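Unit 4: Recording demonstrations by remote control

Course reader: Florian Koller

In the October lab you will steer the arm through the shape-sorting task and save each run as one demonstration. Move slowly near the board. If a block jams, back off and throw the run away -- do not patch it later.
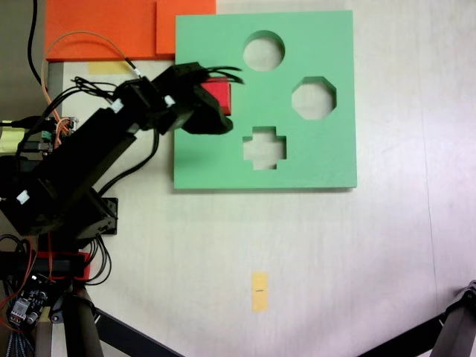

Fig. 4.2. Red cube in the gripper, over the green board.

The Nodby set holds 391 runs, all recorded by hand. Keep your own runs under 2000 time steps. Longer ones are mostly hesitation, and the policy will learn to hesitate too.

Vary the starting pose between runs, but leave the camera where it is. Write down who was steering.

Reading: Lanz, chapter on teleoperation, up to the section on time delay.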